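How to learn to walk in heels at home (without losing the deposit)

Posted May 28, 2020

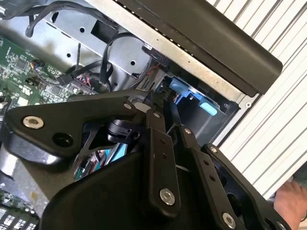 Reaching into an open computer case.

So you bought the heels. Maybe they've been in the box since November, and you've taken them out to look at them 103 times. Looking is the easy part. If you spent most of your life in flat men's shoes, your calves have opinions about this, and you're going to hear them.

Pick a sane pair

Your first pair should have a block heel, two inches or less, and a strap around the ankle. Stilettos can wait. I started with a pair of patent pumps from Ziseo that looked wonderful and behaved like a shopping trolley with a bad wheel. The pair I learned in was a dull grey Evden court shoe with a heel as thick as a brick. I still wear those. The pumps hold a door open.

Check the size standing up, late in the day, when your feet are at their widest. Sizing charts disagree with each other, so measure your foot in centimetres and go by the seller's own chart. If your foot is wide, look for a wide fitting before you try going longer. A shoe that's too long lets your foot slide forward, and then your toes do all the work and complain about it at dinner.

Set up the room

Carpet is forgiving but it teaches you bad habits. Tiles are honest and occasionally cruel. Start on carpet near a wall you can grab, then move to a hard floor when you've stopped grabbing it. Roll up any loose rugs. Shut the cat out.

Scuff the soles with sandpaper first. New soles are slippery, and there's no glamour in meeting the kitchen bench chin first.

The walking part

Stand with your feet under your hips and your weight spread between heel and ball. Look at something across the room. Everyone looks at their feet, and everyone who looks at their feet walks like they've dropped a coin.

Take a step about half the length you normally would. Put the heel down a moment before the toe, let the knee stay soft, and bring the other foot through close to the first. You don't have to put one foot exactly in front of the other. That's for runways and people being asked to prove something by the side of the road.

Do 4 laps of the hallway, then sit down. Ten minutes a day is plenty for the first week. Stretch your calves afterwards against the wall, with your heels flat on the floor.

Stairs

Hold the rail. Going up, put the ball of the foot on the step and keep the heel from hanging over the edge if there's room. Going down, turn slightly sideways and take your time. I've done it the fast way and don't recommend the view.

When to stop

Sore calves are normal. Sharp pain, numb toes or a wobbly ankle mean the shoes come off for the day.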